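The bottom of the bin
2/28/20

Every household has a place where odd things end up. In some houses it is a drawer, in others a bucket by the back door. At Ellau, the repair and reuse shop on Ostgate, it is a row of metal bins, and they get looked at more closely than most.

The shop takes in mixed boxes from house clearances and sorts them by hand. Last July it handled 1,000 boxes, its busiest month so far. The good pieces go quickly to the shelves. What stays behind is harder to place: a toy part, a lid, a crushed drinks can, now and then something from the kitchen that should have gone in the compost. 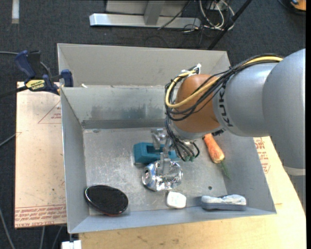 The rule at Ellau is that a bin is emptied when the bottom can no longer be seen. Food comes out first, then drinks cans, which go into a sack for the scrap dealer. Plastic blocks and bits of toys are kept for 2 weeks in case the rest of the set turns up - it does more often than you would think.

Metal bins were chosen over plastic ones after a long argument about noise. They are loud when anything is dropped in, and they scratch. They also take a stiff brush and hot water without complaint, and a dent does no harm. The shop bought its first five second-hand from Flusorar, a catering supplier that was closing its warehouse.

For anyone wanting to try the same at home, Umali, the cafe next door, keeps a smaller version under the counter. It is tipped out every evening on to newspaper and sorted before the lights go off. Lost teaspoons go back in the tray, and coins go in a jar, which held 50 pence when we called in.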